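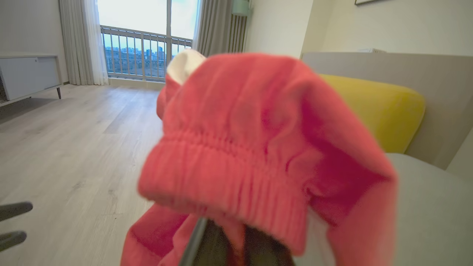 Tips for recording laundry demonstrations at home

Last updated 23rd April

These notes are for people recording clothes handling with the Lornutano arm in their own flat or house. They cover the things that come up most in the weekly review. Setting up the arm and pairing the hand controls are on separate pages.

Before you start

Pick one room and stay in it for the whole batch. Moving to another room halfway through means a new batch number, even if the clothes are the same.

Wipe the wrist camera lens with a dry glasses cloth. Do it again after every 40 episodes, or sooner if you have been working with fleece or towels. Lint builds up on the lower edge first and you won't notice it on the small preview.

Leave the room as you normally have it. Cushions, curtains and furniture can stay where they are. Put away post, bank cards, family photographs and anything with an address on it. Mirrors should be covered or turned to the wall.

Curtains open or closed, either is fine, but don't change them during an episode. If the sun comes and goes, carry on. We want some of that.

Choosing clothes

A good batch has a mix of thin and thick things. T-shirts are easy and everyone sends too many of them. What we are short of at the moment is hooded tops, anything with a lining, children's trousers and knitwear.

Use clothes that have been worn and washed a few times. New ones hold their shop creases and fall in a way that ordinary laundry doesn't.

Empty the pockets. Do up zips on jackets if you are folding, leave them open if you are hanging. Take out drawstrings that are longer than your hand, or tie them in a loose bow. They catch in the finger joint and it takes ages to pick them out.

Plain strong colours are useful, and so are black and white, but avoid a whole batch of either.

Picking up

Come in from the side and low down. If you bring the fingers straight down onto a pile you will nearly always get two garments.

Close the gripper slowly on thick material. Wait until you see the cloth bunch, then close a little more. On fleece the first squeeze only takes the surface, and the garment drops as soon as you lift.

Elasticated cuffs and waistbands are good places to hold. They are easy to find by eye and they don't slide much. Hold on the band or just below it. For hoods, take the seam at the back of the neck.

When you lift a garment up near the wrist camera it will fill most of the view. Don't back away to get a clearer picture. Hold it for a second if you can, then move on with the task. Some blur is expected when cloth is moving and those episodes are kept.

If you drop something, pick it up and continue. Mark the episode "recovered" in Priltov when you finish. Only scrap it if the garment has gone out of reach or under furniture.

Turning things the right way out

This is the slowest task, so leave plenty of time for it. Put one hand of the arm inside the sleeve as far as the cuff, pinch, and draw back in one steady pull. Stopping halfway leaves a knot at the elbow.

Linings often follow the sleeve out. Tuck them back as part of the same episode.

Length and labelling

Keep folding episodes under 81 seconds. Longer ones get split automatically and the second half usually has to be thrown away.

Labels should say the garment, the task and the result, in that order. "Hooded top, fold, finished" is enough. Please don't write "jumper thing" or leave the default text in. In February we had 21 batches come back with every label the same, and they all had to be done again by hand.

If you aren't sure whether something is a jacket or a sweatshirt, choose "top, heavy".

A full batch is 300 episodes. You don't have to do it in one day.

Looking after the grippers

Rubber pads wear smooth at the tips. Run a thumbnail across them. If you can't feel the ridges, order a new pair from the Munteanu parts list. Hair and thread wind round the finger pivots, so turn the power off and pull them out with tweezers once a week.

Don't use fabric conditioner on the clothes for a batch. It leaves the pads slippery.

Uploading

Plug the recorder into the mains, open Someo and choose "send when idle". Leave it overnight. Don't delete anything from the recorder until the batch shows a green tick.

Related pages: Kitchen tasks, wiping and drying. Bed linen with two arms. Replacing a wrist cable.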